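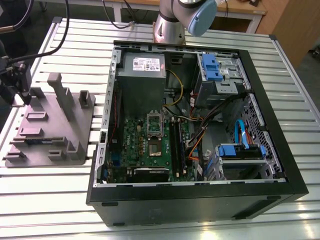
The Drolldale Athletics League has opened an inquiry into the reporting of results and the handling of anti-doping notices at its track meetings over the past two seasons, and all 17 member clubs are required to preserve any material which may bear upon it. The duty covers entry lists, start sheets, photo-finish prints, correspondence with athletes and their coaches, and messages sent from private accounts on league business. It also covers equipment. A desktop computer which has been opened up, with its side panel off and the processor socket empty, is to be treated in the same way as one in daily use: clubs should leave the remaining parts in place, store the case securely and inform the Secretariat of its location. No attempt should be made to restart or repair such a machine until written permission has been given.

The Secretariat has received the following enquiry from Radu Harriers and considers that the reply should be available to every club on this list.

> To the Secretariat,
>
> Our committee has read the notice of inquiry and wishes to comply with it in full. We should be grateful for guidance on the following points.
>
> First, the notice refers to "results altered after publication". At the Gustik Cup the order of finish in the women's 100 metres was corrected on the evening of the meeting, after a protest which was heard in the normal way. We assume that this is not the kind of change in question, but would like to be certain before we reply.
>
> Second, one of our athletes received a letter last season regarding a missed test. The letter was later withdrawn. The athlete is concerned that the matter will be made public, and has asked whether the club is obliged to hand over its copy.
>
> Third, may club officials attend interviews with a representative, and will the league meet the cost?
>
> Yours faithfully,
> The Honorary Secretary
> Radu Harriers

On the first point, a correction made after a properly heard protest is not in itself a cause for concern. The inquiry is directed at changes for which no protest form, referee's note or jury decision can be found. Radu Harriers should nevertheless submit the protest form for the Gustik Cup together with both versions of the result sheet. Bisirel Timing has been asked to supply its own records for the same meeting, and the two sets will be compared.

On the second point, the club is obliged to produce its copy of the letter. It should be sent in a sealed envelope marked for the inquiry panel and must not be attached to any message to this list. The panel will not publish the name of an athlete against whom no charge has been brought. The withdrawal of a notice does not remove it from the scope of the inquiry, as the panel has been asked to establish who authorised each withdrawal and on what grounds.

On the third point, any person called for interview may be accompanied by a representative of their choice. The league is unable to meet legal fees. Reasonable travel expenses will be repaid on production of receipts.

Clubs are reminded that officials should not discuss their evidence with one another before interview. Requests from the press should be passed to the Secretariat without comment. Written statements must be received by noon on the last working day of June, and any club unable to meet that deadline should apply for an extension before it expires.

Issued on behalf of the inquiry panel
Secretariat, Drolldale Athletics League

Posted in June by League Secretariat
2 shares | 2 comments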